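Projects > Truvance > Datasets > Pestura-Books

Reading time: 3 min

# Pestura-Books

Two-handed book handling, recorded with hand-held grippers. Pestura-Books is the second part of the Pestura set and uses the same file layout as the first, so existing loaders should work without changes.

## What is in it

The set has 200 episodes at a table. A person does the task directly, holding one gripper in each hand. No robot arm is used at recording time. Each episode is stored in its own folder with:

- video from each gripper camera
- video from the head camera
- gripper opening, left and right
- 6-DoF pose of each gripper
- a one-line task label

Episodes are capped at 30 seconds. Anything longer was cut from the release and is not in the index file.

The gripper cameras have a very wide lens. Curved edges and dark corners are normal, and we ship the video without correction. Lens parameters are in `calib/`. The other gripper often enters the view, along with its marker.

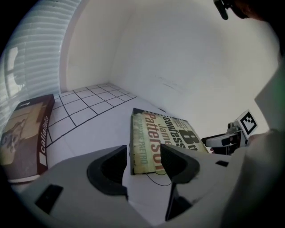 ## Tasks

Labels are plain text and were typed by the operator after each episode. There are four:

- `pick_flat`: get hold of a book lying flat and lift it
- `hold_two`: hold the book off the surface with both grippers
- `turn`: change the angle of the book on the surface
- `handover`: pass the book from one gripper to the other

`hold_two` is the hardest for the tracker. The grippers come close together, and a hand or the book can get between a marker and the camera. Frames with no valid pose are kept and flagged `pose_ok = 0`. Do not fill them with the last good value before training; our first baseline did this and learned to freeze in midair.

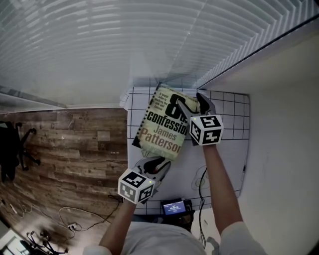 *Head camera: paperback held at a slant between the two grippers, with a marker cube on each.*

## Setup notes

The work surface is white with a printed black grid. The grid is there for checking scale by eye and is not used in the pose solve. Daylight comes through the blinds, so brightness drifts over a session. We left exposure on auto and did not try to match sessions afterward.

Cables are visible in many episodes. If your model uses the head view, crop to the table first. The crop we used is in `configs/martinelli_crop.yaml`. 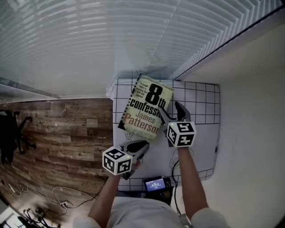
Left and right always mean the operator's left and right, in the file names as well as in the pose tables. Version 1 had them swapped in 19 episodes. Those are fixed, but if you cached the old index, delete it.

## Known problems

- Few book titles. Expect a model to pick up on the covers.
- One operator recorded most of `turn`.
- Failed grasps are included and are not labeled as failures.
- Audio was removed.

## Training

The baseline config is `configs/sindulitz_base.yaml`. It runs for 2,000 steps and is meant only as a check that the data loads and the loss goes down. Hold out whole episodes for validation. Splitting by frame leaks.

Contact: Nives Marino, Truvance data group | © Truvance | Back to top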